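Plate and Rack Task: Frequently Asked Questions

Skalach is the set of recorded demonstrations used to train the Girkness control model on household sorting. This page covers the plate and rack task. Questions on sign-up and station booking are answered on the Pradgate site page.

Dish rack, plates and apple, from the wrist cameras and the fixed camera.

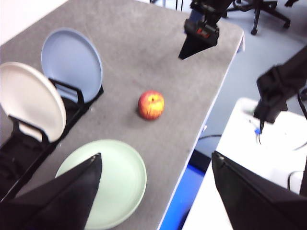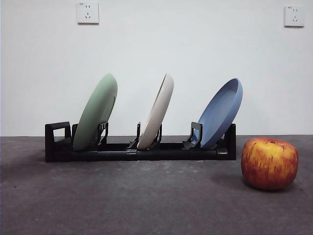
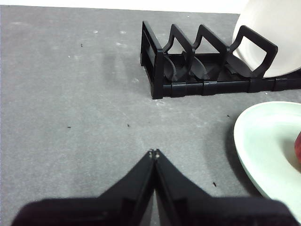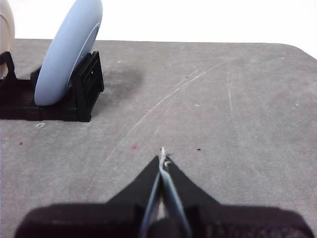 RECORDING AND REVIEW

What counts as one episode?

One episode is one complete attempt at the instruction shown on the operator screen. It starts when the operator presses the pedal and ends when both arms are back in the rest pose and the pedal is pressed again. Do not record two instructions in one episode, even if the second is short.

How many arms are used?

2. Both arms are recorded in every episode, including those in which only one of them moves. An idle arm is still data. The model has to learn when to leave an arm alone.

Which cameras are saved?

Each arm carries a wrist camera, and a fixed camera covers the workspace. All streams are saved with the joint positions and the gripper opening. If any stream drops, the episode is rejected at upload and does not count toward the total.

Why is there an apple in a plate task?

Some instructions name the apple and some do not. Where the instruction does not mention it, the apple is to be left where it is. Where it does, the instruction gives the target, for example the green plate.

Does the order of the plates in the rack matter?

Only if the instruction says so. Otherwise vary it. A set in which one color always sits in the same slot teaches the model the slot and ignores the color. The same applies to plates that start flat on the table.

How much should the start layout change between episodes?

Move at least 2 objects after every episode. Turn or shift the rack after every block. Keep everything within reach of the arm that will handle it. Small shifts are enough; the layout does not have to look unusual.

How many episodes are needed?

The target for this task is 900 accepted episodes across all operators. Rejected episodes are kept in a separate folder and are not deleted.

I missed the slot on the first try. Should I stop?

No. Back off, line up again and finish. Recoveries are useful and are tagged in review. Stop only if a plate falls off the table, an arm faults, or you have missed 3 times in the same episode. Mark those as failed on the screen.

Can I pause to think?

Plan before pressing the pedal. Long still periods in the middle of an episode are trimmed by the Vakulenko script, and trimming sometimes removes the start of a slow grasp. If you need to stop, end the episode and mark it as failed.

How should I grip a plate?

By the rim, with one finger on each face. Close slowly. Lift straight up before moving sideways, and open fully before backing away from the rack.

Do I need to clean the table?

Remove anything large enough to catch a finger. Lint, specks and light scratches may stay. Wipe the camera lenses at the start of each session, and check the finger pads at the same time. Threads caught in the pads should be pulled out with tweezers while the arm is powered down.

Can lighting change during a session?

Yes, between blocks. Do not switch lights during an episode. Write the change in the block notes.

Who writes the instruction text?

The text comes from a fixed list. Reviewers may add a second wording after watching the episode. Operators should not edit it, but they can flag an instruction that does not match the layout.

What does a reviewer check?

That the end state matches the instruction, that all streams are present, and that no hand enters a camera view. Reviewers do not score speed or style.

Can I use this set for my own model?

Access requests go through the Skalach form. State which streams you need. Failed episodes are supplied only on request and come with the operator's failure tag.

Last revised: May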